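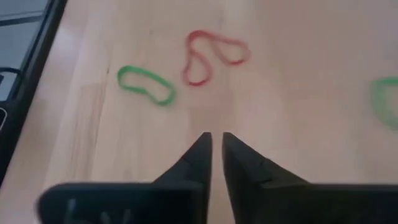 Araba Quaye wrote in to ask whether a person can take a plumber to small claims court with nothing but a grocery bag of receipts and a strong sense of injury. She has the bag already. The sense of injury, she says, has been building since September.

Well, Araba, you can. I did it with a shoebox, against Kosisell Plumbing, over a $1346 repair to a drain that went on draining into my pantry. The clerk at the Viltley courthouse looked at the box the way you'd look at a casserole left on your porch by a stranger. I went home, spent an evening at the kitchen table, and came back with a folder. What follows is how the folder got made. I'm a person with a kitchen and no law degree, so for actual law, ask the clerk which rules apply or call your local legal aid office.

## Getting the paper out of the bag

Clear the biggest surface you own and wipe it down properly. Judges have presumably seen jam before, but you don't want yours stapled to an invoice.

Take out every staple and paper clip. A butter knife works on staples if you slide it under the flat side and rock it. Keep a saucer nearby for the dead ones or you'll find them later with your feet.

Flatten crumpled receipts under a cookbook overnight. Do not iron them. Store receipts are mostly thermal paper, and heat turns them black, along with your case. I learned this on a receipt for a replacement shelf and I would like that shelf back.

Photocopy the thermal ones before you do anything else. They fade in a drawer, they fade faster on a sunny windowsill, and they fade fastest in the glove compartment, where mine had been living.

## Putting it in order

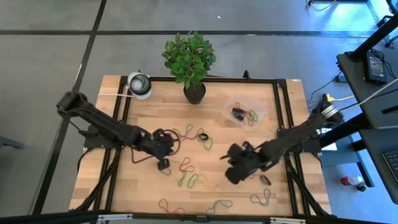 Sort by date first, whatever your feelings say. Your feelings will want to put the rudest text message on top. Put it where it happened, between the second invoice and the photo of the wet flour. If you run out of table, use the floor. One like the gray one up there, marked off into big squares with dark grout lines, is practically a calendar: give each month a square and walk along it in your socks. Carpet is no good for this, and neither is any room with a cat in it.

Once it's in order, number every page in the bottom right corner, in pencil. You'll get it wrong the first time. I had 23 pages, then found one stuck to the back of another and had to renumber from page 2 on.

Write one page that goes in front of the rest: dates down the left, what happened on the right, page numbers after each. Leave out adjectives. Fiifi Laryea read my first draft and crossed out "so-called" four times, in ink, with what I thought was unnecessary pressure.

## Photographs and broken things

Print your photos. Waving a phone at the bench goes badly, especially when a message from your sister slides down over the leak. Write the date on the back with a soft pencil; ballpoint leaves a ridge that shows through from the front.

Keep the broken part if you have it. Rinse it, let it dry for a couple of days, and put it in a zip bag with a dated label. Ask the clerk ahead of time whether you can bring it in. Anything sharp, heavy or smelly may have a short career at the metal detector.
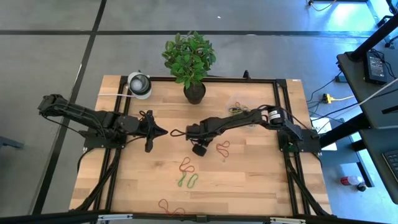
Store the bag somewhere other than the kitchen. My length of pipe spent a week in the vegetable drawer, and Nana Agbeko, who was staying with us, very nearly threw it out along with the celery.

## Copies

Ask how many sets you need. In Viltley it was one for the judge, one for the other side and one for me. A black binder clip holds a set together better than a staple, and it comes off when somebody wants page 9 by itself, as somebody will.

## The morning of

- Eat breakfast. Small claims sessions start on time and then don't.
- Pack the folder the night before and put it on top of your shoes.
- Bring quarters for the parking meter. The nearest lot took only coins and had opinions about which.
- Wear something with a pocket for your reading glasses.
- Leave the grocery bag at home, Araba.

I got back $400. It went toward the pantry floor, and the shoebox has shoes in it again.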